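Hard water and the kettle – what are you all doing?

Forum: House and Kitchen > Cleaning and Upkeep

dagmar_m
Hello everyone! We moved to Vutinbridge in November and I had no idea what I was getting into with the water here. Where we lived before, I could go a whole year without thinking about the kettle. Now I get white flakes in my tea after a couple of weeks, and the shower door looks like somebody breathed on it and walked away. The town report puts our hardness at 194 parts per million, and my mother (also a Malý, also a tea drinker, much fussier than me) refuses to drink anything I make until I sort it out. I've been using plain vinegar and it works, but the whole downstairs smells like pickles. What do you use?

oldpipes43
Welcome to the club, dagmar. I'm over in Branham and ours came back at 173, so a bit kinder than yours, though you wouldn't know it from my coffee maker. Citric acid powder is the way to go. A heaping spoonful in a full kettle, bring it to a boil, let it sit while you do something else, then rinse it well. There's no smell at all and a bag lasts forever.

KZervas
I'm going to gently disagree with oldpipes here, and I say that with love because his advice saved my dishwasher last winter. Citric acid is fine in the kettle, but I would leave the really hot stuff alone on heavy scale. I did that with mine and ended up with a gritty white layer that was harder to shift than what I started with. Warm water and a longer soak has been much better for me. Also, please keep any of it off natural stone counters!

My kitchen:
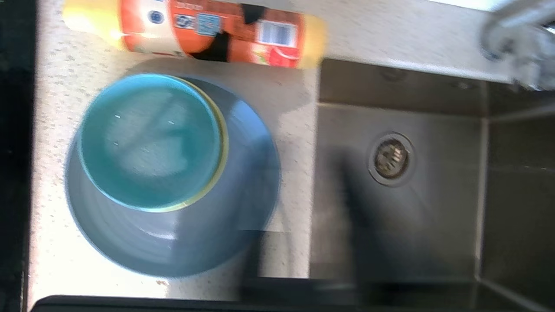

Orange bottle on the counter by the sink.

I had a ring on a marble windowsill once from a single slice of lemon, and it broke my heart a little. Now I set the kettle down in the sink before I pour anything sour into it.
– Kyriaki

oldpipes43
Fair point on the stone, Kyriaki. I've got old laminate and forget that other people have nice things. I still boil mine, though, and I've done it for 7 years on the same Hoteck kettle without any grit. Maybe you used too much powder?

KZervas
Maybe! I do have a heavy hand. My husband says the same about my cooking.

tillie_bakes
Can I be the one to bring up softeners? We had a Kratochvíl unit put in and I would never go back. My towels feel like towels again, and I use so much less soap. It wasn't cheap, and you do have to remember the salt, but if dagmar is planning to stay put it might be worth a phone call or two.

oldpipes43
I'd hold off on that, tillie. It's a lot of money for a kettle and a shower door, and some of us don't care for the taste. Try a filter jug for the tea first and see if the flakes ease up.

tillie_bakes
Ours is plumbed so the kitchen cold tap skips the softener, so the taste is the same as it ever was. Ask for that if you get one, dagmar. And wipe down around the faucet at night – it takes me no time and it keeps the crust from building up.
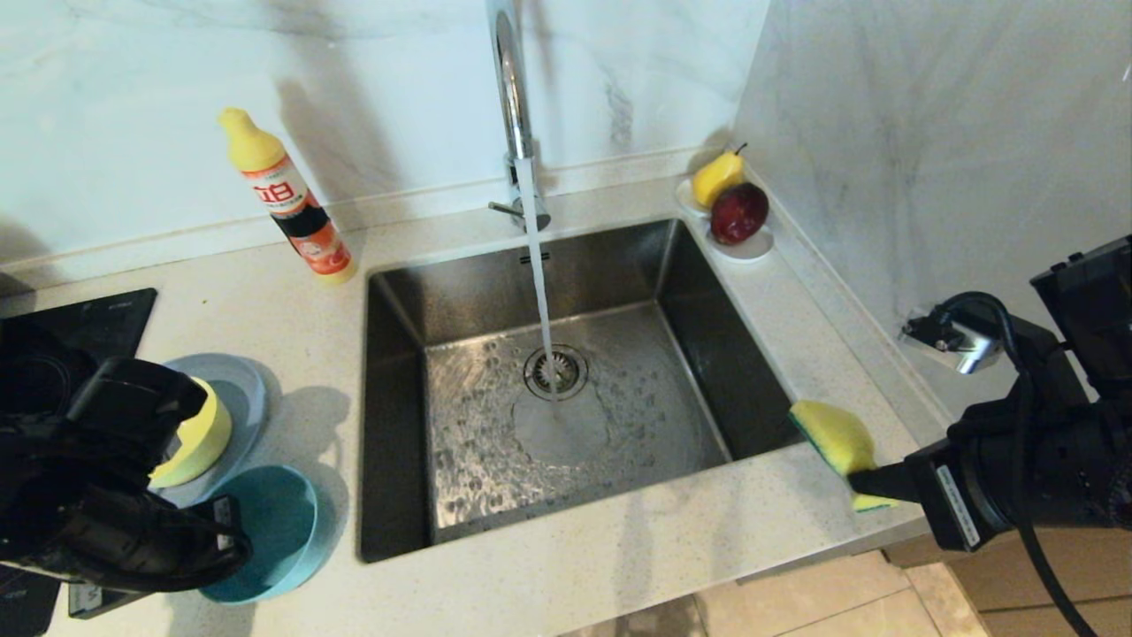

Is it safe to use the kettle right after descaling it?
Rinse it well first, then boil a full kettle of fresh water and pour that away before you make tea.

dagmar_m
You are all so kind, thank you! I've ordered the powder and I'm going to try Kyriaki's warm soak first, then the boiling way if that doesn't do it. The softener will have to wait until we've paid for the new stove. I'll report back once my mother has had a cup.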